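Skisari Hand Kit: sample recordings

README, last edited Fri 1 April

Skisari is a hand-held gripper sold as a kit by Jarkex. It comes with the finger linkages, a set of bushings, one pair of grip pads and a printed assembly sheet. This folder holds 68 short recordings made with it on a tabletop, for people deciding whether to order one.

Files are grouped by session. Each session has a notes file with the pad set in use and the task name. Clips that begin with the jaws open are marked "open" in the index.
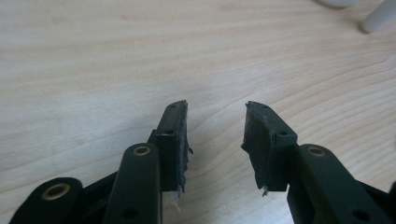

Pads are a wear part. Jarkex sells them in pairs and the part number is 685. Swap both sides together — a new pad facing an old one gives an uneven grip. We did not trim or clean pads between clips, so later sessions are closer to what a kit looks like in daily use.

Known gaps: no force readings, and session 44 has no notes file. The index will be redone in May.

The recordings may be reused with credit to the Skisari sample set. Kit orders and spare parts go through Jarkex.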